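Wednesday, 9:40 p.m.

Back from Pindurstead later than planned. Gladys Ndung'u had the bin cell booked until the end of the afternoon and let me have the slot after hers, so I stayed. Writing this up before I forget which settings went with which run.

The question this month is the one Joyce Chege put to me in April and I still can't answer cleanly: can a machine take over the parts bench at Muriithi yet? The bench is a dull job. Mixed pieces arrive in a tote, a person takes them out one at a time, looks at each, and puts it in the right place. A person does it while talking about something else. Joyce wants a yes or a no, and a number she can put beside the wage line.

I ran 50 picks with the Druvard planner at default settings, then 50 more with the approach height raised. Blocks only, no real parts. Blocks are kinder than anything in Joyce's totes, having flat sides and square corners and only two colors to tell apart. Color sorting was fine in both sets. I have stopped logging it.

Grasping is where the time goes. A block on its own in the open floor is solved, as far as I am concerned. A block near a wall costs extra because the fingers need room on both sides and the wrist has to come in at an angle it doesn't like. Blocks touching each other along their long sides are the worst. There is no gap for a finger, so the planner either picks the outermost one by the ends or gives up and asks for a nudge move. The nudge move works, but it is slow, and it sometimes pushes the problem into a corner. 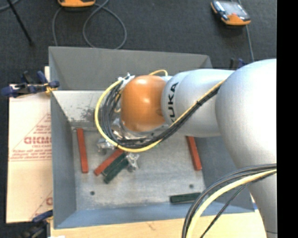 KUKA arm over the bin. Three of the blocks lie together on the diagonal, one red and two green.

I kept that layout in my notes because it has most of the cases in one bin: the tight group, a red one along the right wall, a green one by itself near the front. If I were setting an exam for a new planner I would use it. Gladys would say it is too easy, and for her work she is right.

The other item is the cabling. The loop at the orange wrist joint is wide and takes up room on the left side of the tool. I have been treating the wrist as a cylinder in the collision model and should be treating it as something a good deal fatter. Changed the model tonight, have not rerun. Expect it to rule out some of the steep approaches along the left wall, which will bring the pick rate down on paper.

Now the number. Joyce's people clear 300 parts an hour on an ordinary shift, and she has seen 458 from one person on a good one. My better set tonight is nowhere near the lower figure, and that is with blocks. With castings, bags and the occasional loose spring I would not care to guess. The arm will keep going all night, so a slow rate is not fatal, but only if it can be left alone, and tonight I had to step in twice.

Same story at home, for what it is worth. Kekutis mailed again about the trial unit that is supposed to load a dishwasher. Their spec sheet says plates and mugs. It says nothing about cutlery lying together in the bottom of the sink, and I think that is my diagonal group again, only in forks. I wrote back asking for their results on items in contact. No reply so far.

So the answer for Joyce is no for the mixed totes, and maybe for a single part type if her suppliers would pack it with gaps. She won't like the second half, as it moves the work upstream to someone else's hands.

To do: rerun both sets with the fat wrist. Ask Gladys whether her suction tool is free. Log nudges separately from picks, I had them in one column and had to untangle it on the train.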